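Budget for six hand-held grippers vs one more arm: sanity check please
Forum: Equipment and Purchasing > Data capture

torquewrench_ib
Posted 15th November

I have to submit an equipment plan for next year and would like it pulled apart before it goes in. We train manipulation policies for small household objects. At present we have two teleoperated arms in the Marnley workshop and the bottleneck is variety: same bench, same lamp, same background in every episode. The choice is between a third arm with its own station and a set of six hand-held gripper units with wrist cameras, which people take into ordinary homes.

Quotes so far, ex VAT:
Hand-held unit, Grernenora: 909 each
Spare finger and pad set: not quoted yet
Third arm: more than all six units together, before installation

My instinct is the hand-helds. Finance want to know the running costs and I have very little to give them.

Isauro Becerra

pelham_k
Re: Budget for six hand-held grippers vs one more arm

Boersma quoted us 700 for a comparable unit in June. No calibration jig in that price, and their lead time was worse. Ask both suppliers what is in the box. Ours came without a charger.

Running costs, in order of size: operator hours, storage, pads. The hardware will be the smallest line by the second year.

dunmore
Re: Budget for six hand-held grippers vs one more arm

I'd buy the arm. Hand-held data looks cheap per hour until you count what gets thrown away. Our tracking dropped out in a large share of home recordings: plain walls, mirrors, people walking between the camera and the window. You also have no joint data, so every trajectory needs checking against what the target arm can reach. Somebody has to write that check and maintain it, and it won't be on the quote.

pelham_k
Re: Budget for six hand-held grippers vs one more arm

@dunmore when was that? Tracking on the current units is a good deal better than it was. I agree on reachability, but it's a filter you write once.

dunmore
Re: Budget for six hand-held grippers vs one more arm

Last year. And we've rewritten ours three times, once for each change of arm.

grit_and_grease
Re: Budget for six hand-held grippers vs one more arm

Don't buy six. Buy two, run them for a quarter, then order the rest with real figures behind you. On the Grerklow project we bought the full set up front and four of them sat in a cupboard because we couldn't recruit operators fast enough. Keep one complete spare per site once you do scale up. A failed encoder halfway through a visit costs you the visit.

Budget for pads separately. We replaced a pair after 521 episodes on one unit, mostly from handling keys and cutlery.

torquewrench_ib
Re: Budget for six hand-held grippers vs one more arm

Useful, thanks. Two first and an option on four is probably easier to get signed as well.

On task choice, which affects the pad budget: the first block is small items on a table, jewellery into a box. Bracelets and chains are awkward. A beaded bracelet changes shape when you lift it, and a thin chain can lie flatter than the pad edge can get under.
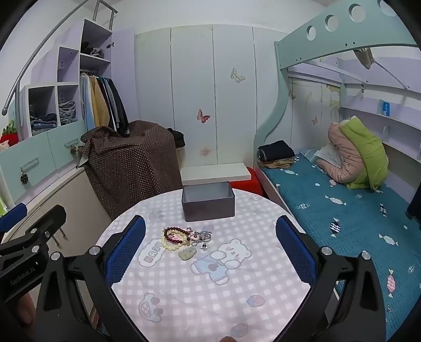
I have allowed 15 minutes per home for setting up and checking tracking, before any recording starts. If that is too low I would like to know now, as it feeds straight into operator hours.

pelham_k
Re: Budget for six hand-held grippers vs one more arm

Too low for the first visit, fine afterwards. A furnished bedroom gives the tracker plenty to hold on to, so dunmore's plain walls are less of a worry there. Patterned tablecloths are fine too. Chains I would put in a later block. You'll spend a lot of operator time on failed grasps and it will make your cost per usable episode look dreadful in the first report.

dunmore
Re: Budget for six hand-held grippers vs one more arm

Opposite view on the chains. If they are in the final task, put them in the pilot. Otherwise you find out the fingers are wrong after ordering four more sets of them.

grit_and_grease
Re: Budget for six hand-held grippers vs one more arm

With dunmore on that one. Ask for a softer pad sample before you commit, too.

torquewrench_ib
Re: Budget for six hand-held grippers vs one more arm

Revised plan: two units, two spare pad sets, chains kept in as a small share of the pilot, third arm moved to the following year. Set-up allowance doubled for first visits. I will ask Grernenora to hold the unit price on the other four and put the same question to Boersma, with the jig and charger itemised.

Still missing a storage figure. If anyone has gigabytes per recorded hour with a single wrist camera, please post it.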